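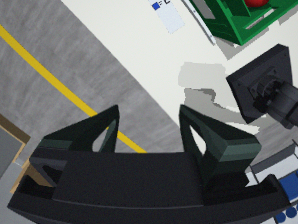
Survived By

My dad's obituary was 955 words in the first draft, and that was before my brother got to it.

I wrote it at his kitchen table with the radio on because he never turned the radio off and I couldn't stand to be the one who did. It had the bit about him driving the bread truck through the flood. It had his bowling average. It had a whole paragraph about the dog, Biscuit, who wasn't even his dog, she belonged to the people behind him and just came through the hedge every morning for toast. I thought it was the best thing I'd ever written (I sell flooring, so there isn't a lot of competition).

Then I called the Tirau Courier and the woman there, very nice, told me what 955 words would cost, and I said oh, and she said yes, hon, and we both just sat there for a second.

"Most families go with the $600 size," she said. "You get a picture with that."

So I started cutting. The flood went down to one line. The bowling average went, and then I put it back and took out the name of his elementary school. My brother Dean called from the airport to ask if I'd put in that Dad was a charter member of the Elks, and I said he quit the Elks, and Dean said he quit them later, he was still a charter member, you can't un-charter yourself. We argued about it all the way to his gate. Elks stayed in.

The service was going to be at Matubbar & Sons on Thursday, two o'clock, and the director over there, a big soft-spoken man with a cold, had asked for the names of survivors by the end of the day so they could print the little folders. I had the list done. Me, Dean, Dean's wife, the three grandkids, Dad's sister Patty in Arizona. I was feeling pretty good about the list. And then the doorbell rang and there was a woman on the step holding a casserole dish with a towel over it.

She was seventy or so, small, in a raincoat the color of mustard. She said, "You're Annie. You look like your school picture."

I said I was, and did I know her?

"Lucero Huaranga," she said, and waited, the way you do when you think a name is going to do some work for you. It didn't do any. I felt terrible. I said come in, come in, and moved Dad's mail off the good chair.

She knew where the forks were! That's the part I told Dean afterward. I said let me get you a plate, and before I'd gotten all the way up she had the drawer open, and it was the right drawer, the weird one down by the stove where he moved them after his back surgery. I'd opened three wrong ones myself that morning.

We ate some of the casserole. It was chicken and green chili and I had two helpings standing up. She asked what I was working on and I said the obituary, and she asked very politely if she could see it. I turned the laptop around.

She read slowly, with her finger on the screen. She laughed at Biscuit. She said, "He told you he was driving the truck?"

"In the flood? Sure. He told everybody."

"He was in the truck," she said. "I was driving. He had a broken wrist. I worked at Kiltari then, at the bakery counter, and nobody else there could handle a stick shift."

I want to say I took this well. I had heard that story at every Thanksgiving of my life. I knew it like a song, the water over the hubcaps, the rye loaves floating, the old man on the porch roof yelling that he only ate white. And there had never been a Lucero in it, or anybody with a broken wrist. I asked her how long they'd been, you know. Friends.

"Since your mother passed? Or before?"

"Either," I said.

"Before, I was just somebody from work," she said. "I went to your mother's funeral and I sat in the back. Later on he fixed my porch light. Then he came for supper on Sundays. Eleven years of Sundays, and I never could get him to eat a beet."

He'd told me he did his laundry on Sundays. He never picked up the phone on Sundays and I thought it was the dryer. I thought he couldn't hear it over the dryer!

She turned the laptop back around to face me. She didn't say anything about the list. She had to have seen it, it was right at the bottom of the page, all of us in a row with the towns in parentheses. She washed her plate and the fork and put the fork back in the weird drawer, and said I could keep the dish as long as I liked, and that she'd try to get a seat near the back.

After she left I called Dean, who was in a rental car by then. I told him all of it and there was such a long quiet I thought I'd lost him in the hills.

"What do we put?" he said. "Companion?"

"Companion sounds like a nurse."

"Special friend."

"Dean, he was eighty-one."

"Well, I don't know, Annie, what do people put?"

I got out the stack of old Couriers Dad kept for starting the woodstove, and I sat on the floor and read obituaries until my legs went numb. People put all kinds of things. One man was survived by his tractor. One lady was survived by "her beloved Frank" and there was no Frank anywhere else in the whole notice, no husband Frank or son Frank, and I read it over and over looking for him. I kind of loved Frank by the end. A fellow who'd worked at Soltent, where they made the awnings, had 12 lines on the subject of awnings and then one word for each of his kids.

At twenty to five I called Matubbar and got the director with the cold. I asked him how he'd handle it, a person like that. He blew his nose and thought it over.

"What did your father call her?" he said.

I said he never called her anything, not to us, that was the whole problem. And then I had the phone on my shoulder and I was going through the mail I'd moved off the chair, just to have something to do with my hands, and there was his grocery list on the back of the gas bill. Eggs, batteries, toast bread (for Biscuit, he bought her the cheap kind). And at the bottom, in those capital letters he used for everything, ICE CREAM FOR L.

I read it to the director and he said that was nice, but he didn't think it would fit on the folder.

What we ended up with was 291 words. The Courier ran it with the picture of Dad in the red hat. The Elks are in there, and so is the bowling average. The flood line says that he and Lucero Huaranga brought the bread truck through high water to the east side of Tirau, and it doesn't say who drove. Then down in the survivors it goes me, Dean, Dean's wife, the kids, Aunt Patty, and Lucero Huaranga, of Sundays.

The woman at the paper called me back about that. She wanted to know if Sundays was a town.

I told her to run it the way it was. Then I called Lucero (her number was on a piece of masking tape on the bottom of the dish) and asked her if she'd mind riding with us on Thursday, up front, and whether she still had a license, because Dean's rental was a stick and he'd been stalling it all the way from the airport.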